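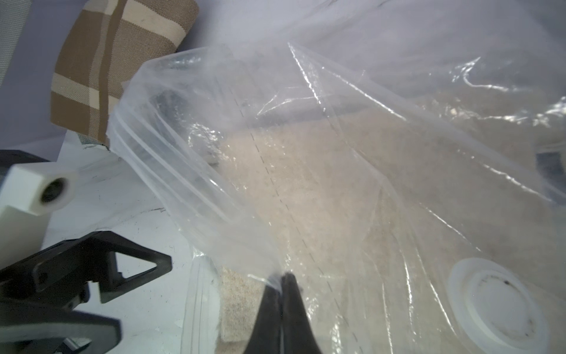 Vorkero asked whether visitors could stand closer this time, as last year the back row saw mostly shoulders, and the answer after a good deal of pacing up and down is yes, a bit, provided the points below are all ticked before the doors open.

**Nestton open day - bedding packing demonstration**
Walk-round checklist, June 17, 2018

- [x] **Barrier tape up on all open sides.** Moved in by one stride on the window side. Please don't let it creep any further, however nicely people ask!
- [x] **Stop button within reach of the presenter.** Pressed it twice from the stool and twice standing up. The arm stopped every time.
- [x] **Arm speed turned down.** Set to 70 per cent, which looks slow to us but is quite lively enough for a family with a pushchair.
- [x] **Grip on thin plastic.** The fingers should take a pinch of the film and leave the valve alone. Have a look at the valve before each run too, and wipe off any specks of dirt, as grit in there spoils the seal.
- [ ] **Bench top wiped down.** There are faint smudges and scratch marks on the white surface. The scratches can stay, but I would like the smudges gone.
- [x] **Blanket tucked well in.** Keep an eye on the beige one, it likes to poke out past the edge of the plastic.
- [ ] **Storage bags counted and put away.** Small children and big plastic bags don't mix, so the spares live in the locked cupboard. Only 2 out at a time, please.
- [x] **Cables taped to the floor.** Lovely job by the Lindsay team, very neat indeed.
- [ ] **Visitor numbers.** We have 259 names on the list, in small groups. The door needs a clicker - last time we used a biro and the back of a menu, and lost our place.
- [x] **Fire exit clear.** The Vanholm banner was leaning across it and has gone to the foyer, where it looks rather smart.

Three boxes still open, all easy ones. I'll come round again with my cloth and my pen before the first group, and the next full check is in July.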